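3.2 Material und Aufbau der Ablageaufgabe

Als Ablageort diente ein runder, flacher Teller mit erhöhtem Rand, als Ablageobjekte zwei kürbisförmige Spielzeuge mit orange-weißen Streifen (Abb. 2). 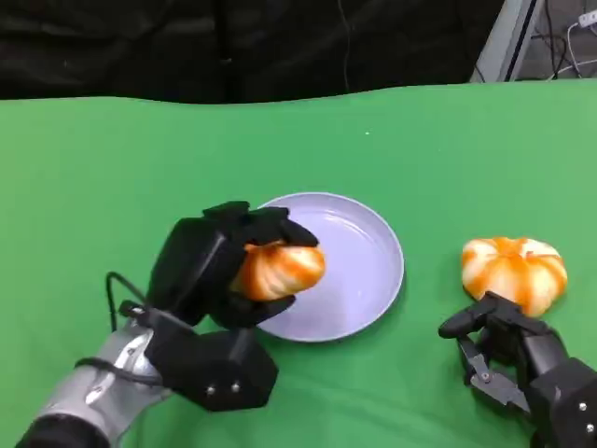 Abb. 2: Teller und Kürbisobjekte auf grünem Tuch während eines Durchgangs. Ein Kürbis befindet sich über dem linken Tellerrand, der andere liegt rechts neben dem Teller auf dem Tuch.

3.2.1 Auswahl der Objekte

Die Kürbisse stammen aus dem Objektsatz Jeltau, der für Ordnungs- und Sortieraufgaben im Haushalt zusammengestellt wurde. Ausschlaggebend war ihre gerippte Form. Glatte Kugeln rollten in den Vorversuchen häufig vom Tellerrand zurück auf den Tisch, Würfel blieben dagegen fast immer dort liegen, wo sie abgesetzt wurden. Die Kürbisse liegen in ihrem Verhalten zwischen diesen beiden Fällen. Außerdem lässt sich an den Streifen ablesen, ob ein Objekt nach dem Absetzen noch nachgerollt ist. Ouellet verwendet in ihrer Arbeit zum Tischdecken ähnliche Attrappen, allerdings einfarbige, und musste die Lage der Objekte deshalb nachträglich von Hand bestimmen.

Der Teller ist blass lavendelweiß und hebt sich damit sowohl vom Tuch als auch von den orangefarbenen Rippen ab. Tiefere Gefäße aus der Reihe Trokasel wurden ebenfalls erprobt, aber nicht übernommen. In ihnen rutschten die Objekte unabhängig vom Absetzpunkt zur Mitte, sodass sich sorgfältiges und nachlässiges Ablegen im Ergebnis kaum unterschieden.

3.2.2 Unterlage und Hintergrund

Der Tisch war mit einem glatten grünen Tuch bezogen, hinter dem Tisch hing schwarzer Stoff. Leichte Falten im Tuch wurden belassen. Sie entsprechen dem, was auf einer gewöhnlichen Tischdecke zu erwarten ist, und beeinflussten die Ruhelage der Kürbisse in den Vorversuchen nicht erkennbar. Der Teller wurde nicht fixiert. Verschob er sich innerhalb eines Durchgangs, so wurde er erst vor dem nächsten wieder in die Tischmitte gerückt.

3.2.3 Ablauf und Bewertung

Zu Beginn lag je ein Kürbis links und rechts des Tellers. Ein Durchgang galt als abgeschlossen, wenn beide Objekte ohne Berührung von außen auf dem Teller ruhten. Objekte, die auf dem Rand liegen blieben, wurden als teilweise abgelegt gewertet. Insgesamt gingen 388 Durchgänge in die Auswertung ein; 32 weitere wurden wegen einer falschen Ausgangslage der Kürbisse ausgeschlossen. Die Bewertung folgt dem dreistufigen Schema nach Cheon. Die Ergebnisse für die einzelnen Stufen sind in Tabelle 3 zusammengefasst.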